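Print this article | E-mail to a colleague

January 12, 2022
By Mingxuan Yan

Keeping the Wiping Cell in Order at Wisthorpe

The table-cleaning cell at the Wisthorpe laboratory occupies one corner of the ground floor and is in use on most working days. Its task is a plain one: to take up a folded cloth and clear a spilled drink from a table. Keeping the cell fit for that task falls to Ovidiu Mihăilă, who joined the laboratory from Kodbridge and has been responsible for its upkeep since last March.

Two people prepare the cell each morning. The cable to the wrist camera is checked along its full length, the gripper fingers are examined for wear, and the arm is sent to 6 fixed positions whose readings are entered in the log. Any reading that differs from that of the previous day is referred to Mr Mihăilă before work begins.

Lighting receives particular attention. A glossy table throws back the overhead lamps, and the wrist camera, working close to the surface, is the first to suffer.

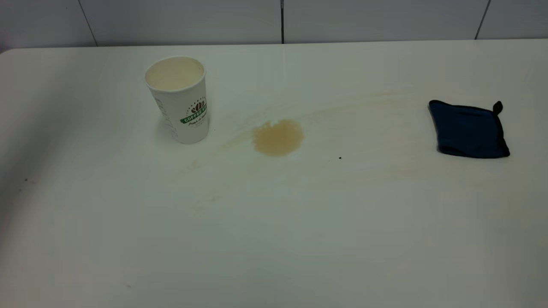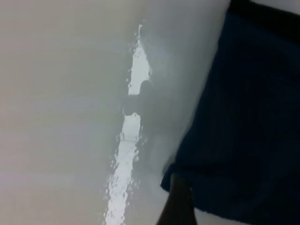
Cloths are replaced on a strict schedule. The laboratory keeps a stock of 100, supplied by Grecu, and each is withdrawn after eight washes. “A tired cloth changes the result long before it looks tired,” Mr Mihăilă said. “We would sooner retire it early than repeat a week of work.”

The gripper is serviced less often. Its finger pads are changed after around two months – sooner if the log shows slipping – and the jaw is then closed on a gauge block to confirm its zero point. Dried milk is the usual cause of trouble. It collects at the base of the fingers and must be removed with a damp swab, as solvent damages the pads.

Repairs beyond this level are sent to Polteneck, which holds the spare wrist joint. The laboratory intends to bring that work in house and has set aside a bench for the purpose.

Related items
Polteneck extends its repair service for small arms
Choosing finger pads for soft materials
A second year of shared workshops at Kodbridge

Print this article | E-mail to a colleague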